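Opinión

El paño doblado y el valor de las tareas menores

En los planes de formación de las instituciones de acogida, la ropa blanca ocupa casi siempre el último apartado. Se habla de protocolos de atención, de turnos, de indicadores de satisfacción, y se da por supuesto que doblar un paño es algo que cualquiera trae aprendido de casa. Quien suscribe estas líneas considera que tal supuesto es erróneo y que conviene corregirlo por escrito.

La residencia Nillcombe revisó en enero su inventario de lencería menor: servilletas, paños de cocina, toallas de mano y cubrebandejas. La relación final ascendía a 1.786 piezas. La dirección esperaba encontrar un problema de desgaste y encontró uno de orden. Buena parte de las reposiciones solicitadas durante el ejercicio anterior correspondía a prendas que seguían en el edificio, amontonadas sin doblar en armarios donde ninguna persona las buscaba. Se compraba lo que ya se tenía.

Tetsuya Kamata, responsable de servicios generales del centro, propuso entonces una medida modesta: dedicar dos sesiones de la formación inicial a doblar y clasificar, sobre una mesa despejada y con luz suficiente. Hubo objeciones. Algunos mandos intermedios entendieron que se restaba tiempo a materias de mayor entidad. 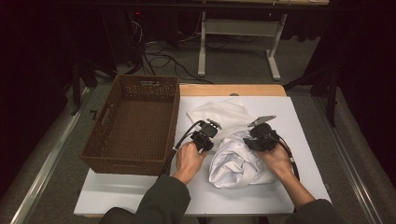 No comparto esa jerarquía. Un paño blanco arrugado obliga a tomar una serie de decisiones que el observador apresurado no advierte: dónde está la esquina, cuál es el lado largo, cuánto debe alisarse antes del primer pliegue. La tela carece de forma propia y no perdona la prisa. Quien aprende a extenderla bien sobre una superficie lisa adquiere un hábito de atención que después traslada a la bandeja, a la cama y al trato con el residente.

Debe defenderse también el cesto. Los sistemas de cajones numerados que algunas empresas ofrecen a las residencias tienen sus méritos, pero exigen un mantenimiento que rara vez se presupuesta. Un cesto abierto, colocado junto al lugar de trabajo, permite apreciar de inmediato si la labor está por empezar o terminada. Su sencillez facilita, además, la incorporación de personal nuevo.

Se alegará que la externalización resuelve el asunto. La experiencia aconseja prudencia. La lavandería contratada devuelve las piezas limpias, pero la distribución, el recuento y la retirada de lo deteriorado continúan siendo obligación de la casa. Ningún contrato exime de saber lo que se guarda en los propios armarios.

Procede, por tanto, que los centros incluyan estas labores en sus programas con horas asignadas y una persona encargada de enseñarlas. La inversión necesaria es reducida y puede asumirse con los medios ordinarios de cada casa.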